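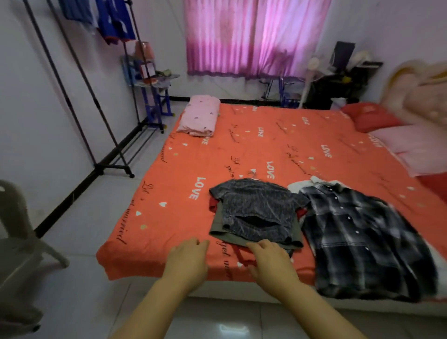

Drekolo: daily closing prices and session notes for small-cap shares

Overview

Drekolo is a table of daily share prices for 86 small companies, with a short text note attached to each trading session. It was built to test whether simple volatility measures hold up when trading is thin. It is maintained by Ailbhe Keane. Bug reports and corrections go to the issue tracker.

The set has two parts: a price file and a notes file. They share a session key and can be used separately.

Contents

prices.csv: one row per company per session
notes.csv: one row per session, 3,036 rows in total
companies.csv: one row per company, with sector and listing status
holidays.txt: sessions when the exchange was closed or closed early
checks/: scripts that rebuild the summary tables

Fields in prices.csv

session_id: integer, increases by 1 with each session, no gaps
company_id: integer, matches companies.csv
open, high, low, close: price in dollars, two decimal places
volume: shares traded, integer
adj_close: close adjusted for splits and cash dividends
flag: empty, or one of H (halted), T (thin), C (corrected by hand)

A session is marked T for a company when fewer than 100 shares changed hands. Open, high and low are left blank on T rows, and close carries the last traded price forward. Do not compute daily ranges on these rows.

Fields in notes.csv

session_id: integer
text: one to four sentences on the session
tone: -2 to 2, where -2 is a heavy selloff and 2 is a strong rally
source: mustano or gurkum

Sources

Prices come from the Mustano end-of-day feed. Early sessions were missing from that feed and were filled from the Gurkum archive, which rounds volume down to the nearest 100. The join between the two is listed in checks/join.txt. Volume should not be compared across the join without rounding both sides.

Notes were written from the closing summaries of the same two services and shortened. Tone was scored by two readers working apart. Where they differed by one point, the score closer to zero was kept. Where they differed by more, the note was read again and scored jointly.

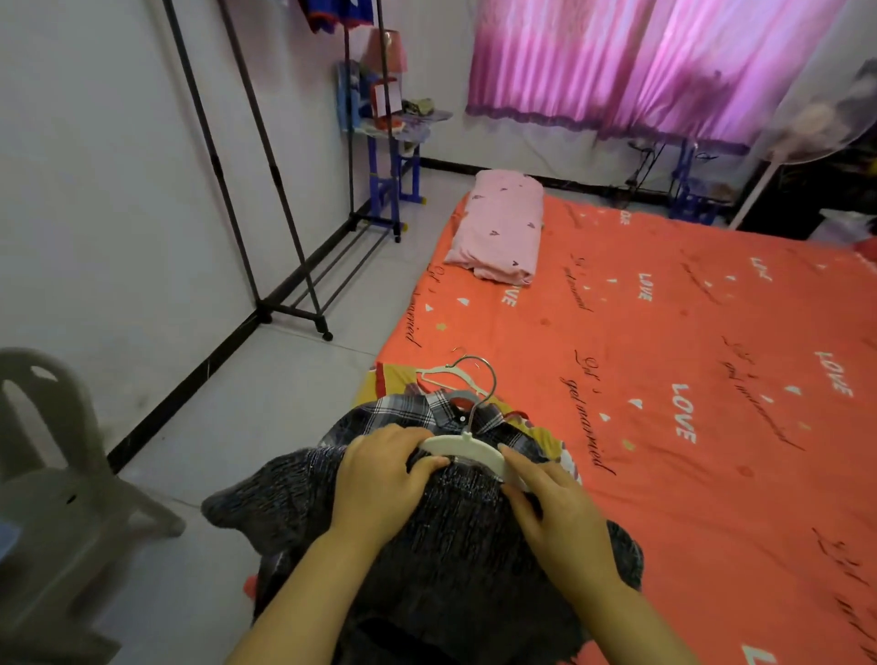 Plaid shirt on a white hanger, over a dark grey knit.

Known problems

Ticker reuse. Two companies took over tickers that had belonged to others. Use company_id for all joins. The ticker column in companies.csv is for display only.

Delisted companies. Rows stop at the last session with a trade. No final value is given for shares that were later canceled, so returns computed over the whole set will look better than an investor's would have.

October sessions. The feed sent duplicate rows for part of one October. The duplicates were removed by keeping the later time stamp. A few closes changed as a result and carry the C flag.

Short sessions. Early closes count as full sessions in session_id. Filter with holidays.txt if this matters for your work.

Tone drift. Notes from the gurkum source use stronger wording than those from mustano for moves of the same size. We did not correct for this. Include source as a variable in any model that uses tone.

Rebuilding the tables

Run checks/rebuild.py from the top folder. It needs Python and pandas and writes to out/. If the row count for notes is not 3,036, the download is incomplete. The script stops at the first bad row and prints its session_id.

The older Harasym loader still reads prices.csv but ignores the flag column, so T rows come through as normal trades. Use the loader in this folder instead.

Use

The set is meant for teaching and for testing methods. It is not suited to live trading or to valuing any company named in it. Prices are delayed and are not updated after release.

Changes in this version

Added the adj_close column
Moved the early-close list out of companies.csv and into holidays.txt
Fixed the sign of tone on notes that had been scored in reverse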